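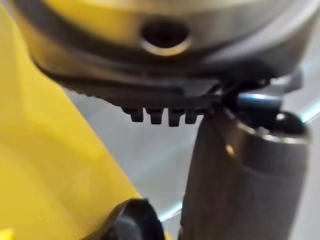
Faut-il payer plus cher un bac de rangement pour avoir une surface parfaitement lisse ?

Pour des jouets ou du linge, une surface ordinaire fait très bien l'affaire ; le lisse se justifie surtout si le bac doit être essuyé souvent, à la cuisine ou dans l'entrée.

Bac de rangement Allow, 10 litres, coloris jaune
Fabricant : Vakton

Temps de lecture : 3 minutes

Nous vendons l'Allow depuis décembre. Le dossier de presse de Vakton parlait d'un bac « qui change la façon de ranger ». Nous en doutons fort. C'est un bac. On met des choses dedans, on le pousse sur une étagère, et si l'on ne jette rien de ce qui traîne à côté, l'étagère sera aussi encombrée qu'avant. Cela dit, il est correctement fabriqué, et nous avons préféré écrire notre propre fiche plutôt que de recopier celle du fabricant.

Caractéristiques

Contenance annoncée : 10 litres, à ras bord
Poids à vide : 338 g
Matière : polypropylène teinté dans la masse
Finition : lisse, sans texture ni décor
Poignées : 2, moulées dans le bord
Couvercle : vendu séparément
Coloris au catalogue : jaune, gris, blanc

La contenance mérite une remarque. Dix litres, c'est le volume d'eau que le bac contient quand il est plein jusqu'au bord, et personne ne s'en sert ainsi. Avec des briques de construction, comptez sur moins, parce que les coins arrondis en mangent une partie et que le couvercle descend un peu à l'intérieur. Si vous remplacez un carton de dix litres déjà bien tassé, tout ne rentrera pas.

La couleur

Le jaune se voit de loin, ce qui est l'argument principal de Vakton : l'enfant repérerait son bac et rangerait tout seul. Notre avis est plus réservé. Un enfant qui ne veut pas ranger voit très bien le bac jaune. En revanche, pour distinguer le bac des chargeurs de celui des ampoules dans un placard sombre, la couleur rend un vrai service, et une étiquette en rendrait un autre pour beaucoup moins cher.

Sur le jaune, les traces de feutre et de cirage ressortent davantage que sur le gris. L'eau savonneuse suffit pour la plupart des salissures, mais la sauce tomate laissée toute une nuit marque le plastique. N'utilisez pas d'éponge abrasive : la finition lisse garde toutes les rayures, et elles ne partent plus.

Ce que nous n'avons pas pu vérifier

Le fabricant annonce une couleur stable à la lumière pendant 3 ans. Nous n'avons pas 3 ans de recul et le document transmis ne dit pas comment l'essai a été mené. Derrière une baie vitrée plein sud, nous ne promettrions rien.

Même prudence pour la mention « empilable ». À vide, les bacs s'emboîtent bien, parfois trop bien (il faut alors tirer en tournant). Pleins et munis de leur couvercle, nous conseillons de s'en tenir à 2 niveaux. Au-delà, la pile bouge dès qu'on prend celui du bas, et c'est évidemment celui du bas qu'on veut.

Le passage au lave-vaisselle est autorisé par la notice, panier supérieur uniquement. Encore faut-il qu'il y entre. Dans un modèle compact, il occupe toute la place des verres.

Allow ou Asterow ?

La question revient souvent, car l'Asterow, chez Horrocks, a la même contenance et coûte moins cher. Il est plus souple, son fond est nervuré et les miettes s'y logent. Pour des chaussettes, prenez l'Asterow et gardez la différence. Pour du matériel de peinture, des produits d'entretien ou des pommes de terre, l'Allow se nettoie plus vite. Les couvercles ne sont pas compatibles, malgré ce qu'on lit sur certains sites : le bord de l'Asterow est plus étroit et le couvercle de l'Allow flotte dessus.

Avant de commander

Mesurez la profondeur de l'étagère, poignées comprises. C'est la première cause de retour. Pensez aussi aux charnières si le bac va dans un meuble à portes, elles dépassent souvent vers l'intérieur.

Le bac n'est pas vendu comme contenant alimentaire. Fruits à peau épaisse et légumes à éplucher, oui ; farine ou riz en vrac, prenez autre chose.

Le lot de 3 n'est intéressant que si vous avez l'usage du troisième. La remise porte uniquement sur les bacs, les couvercles restent au prix unitaire, et l'addition finit par ressembler à celle des bacs achetés séparément. Les coloris d'un même lot ne peuvent pas être panachés.

Retours acceptés si le bac n'a pas servi et si l'étiquette du fond est encore en place. Elle se décolle à l'eau tiède, une fois que vous êtes décidé.

Fiche mise à jour le mardi 13 mai 2025

Contact | © 2025 Tous droits réservés | Haut de page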